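Home Features Interiors Collecting Archive Subscribe

The Shelf at the End of the Room

How small household objects find a place, and what happens to them afterward

06/03/2023

Most homes contain a surface to which no one has assigned a purpose. It may be the top of a radiator cover, the ledge beneath a hall mirror, or the strip of floor that runs along a wall too short for furniture. Within a few weeks of moving day it begins to fill. A sponge is set down there on its way to the sink. A cup arrives from a birthday party. A toy is left by a child who has gone to look for a better one. By the end of the season the surface has a settled population, and members of the household step around it as they would a piece of furniture.

The Lavoie Institute for the Domestic Interior has made a study of such places for several years. Its current project, Plandis, is devoted to the objects that remain in view between one cleaning day and the next. The project does not concern itself with heirlooms, art or anything bought for display. Participating households are asked to leave their things as they usually stand and to keep a short written record of them from November until the following spring. The present inquiry includes 61 households, most of them in apartments of modest size.

The institute occupies a brick row house completed in 1910, and its founders first took an interest in the subject through the building itself. The original plans show a pantry, a linen room, a boot cupboard and a narrow closet for lamps. Each had a door that closed. Later owners removed all but the linen room in order to enlarge the kitchen, and the contents of those closets had to go somewhere. The institute's view is that a good deal of what is now called clutter began with the loss of this kind of space. A household of that period owned fewer small things and had more places in which to put them.

A modern family may own around 3000 separate small articles once pens, clips, lids and batteries are included. Very few of them are ever the subject of a decision. They enter the home in pockets and paper bags, attached to other purchases or handed over at the end of a school fair. Plandis treats them as worthy of the same attention that earlier scholars gave to silver and china.

Consider one such arrangement. The objects stand in a row along the back of a teal-blue carpet, with a folding screen of woven rattan behind them.
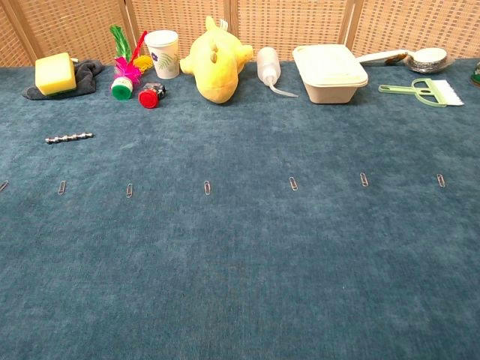

Along the screen: yellow sponge on a gray cloth, feathered toy, floral paper cup and plush companion.

Cleaning supplies and playthings are often found together in this way, and the records suggest that the mixture is ordinary. A cloth that has been dropped on the floor tends to attract a sponge, and the pair then marks the beginning of a row. The crumpled cloth and the bright sponge make a sober end to a line that grows livelier beside them, with the green, pink, red and yellow feathers of the toy rising well above its neighbors. The paper cup, printed with flowers in purple and green, belongs to a class of object that the project calls the retained disposable. Such cups are made to be used once. Many are kept for their pattern alone and serve for years as holders for pencils, coins or seeds.

The large yellow plush creature lying on its belly represents another class. Soft toys are the most stable residents of any informal display. They are moved for vacuuming and then returned, often to the same spot and facing the same way. Participants who described their rows as temporary nevertheless recorded the same plush animal in place at every entry. The institute recommends that these toys be shaken out of doors once a month and kept out of direct sunlight, which fades yellow and pink fabric sooner than blue.

The open carpet deserves equal notice. Seven small silver paperclips and a short metal ball chain lie on it, and they illustrate a difficulty known to every housekeeper. Small metal articles settle into pile and are found by the vacuum cleaner or by a bare foot. Advice on the matter has changed little in a century. The carpet should be looked over from a low angle with a lamp placed on the floor, so that metal catches the light. Clips may be gathered with a magnet wrapped in a handkerchief and released into a dish by drawing the handkerchief away. Ball chain is best collected by hand, as it can wind itself around a brush.

The screen has its own place in the history of the small apartment. Rattan screens came into fashion as a means of dividing a room without darkening it, and the open weave allows air and some daylight to pass. They have since become a common backdrop for whatever stands in front of them. Owners are advised to dust woven panels with a dry, soft paintbrush, working from the top down, and to avoid soaking them. Loose strands should be tucked back into the weave and held with a very small amount of clear glue. Wooden posts may be wiped with a cloth that has been wrung out thoroughly.

Manufacturers have responded to the informal shelf with products intended to contain it. The Sono tray, a low wooden form with a raised lip, is offered in three finishes. The Amico rail attaches to the baseboard and holds up to 16 fabric pouches. Both were lent to a number of Plandis households for a period of two months. The trays were well liked, although in several homes they became a second row and the first one continued as before. The pouches were used mostly for dog leads.

The institute does not advise its participants to clear their rows. It asks that they look at them twice a year, remove anything broken or sharp, and wash whatever can be washed. A sponge should never be left on fabric while damp, for the sake of both. Paper cups that have begun to soften at the base should be recycled. Feathers may be freshened with a hair dryer on its coolest setting, held at arm's length.

The written records will be bound and placed in the linen room, where they may be read by appointment. Enrollment for the next group of households opens in November. Applicants need only a surface and a notebook.

Comments (4)

marigold_lane
We have had the same stuffed whale on the stair landing since our son was in second grade. He is in college. I wouldn't dream of moving it.

T. in Duluth
The magnet in a handkerchief works, my grandmother did it with pins. Use a strong magnet though, the refrigerator kind won't pick up much.

paperandtwine
Can the rattan advice be used for cane chair seats too? Mine has two loose strands near the front.

hallway_reader
I bought the Sono tray last year. It is now full and I keep my keys next to it.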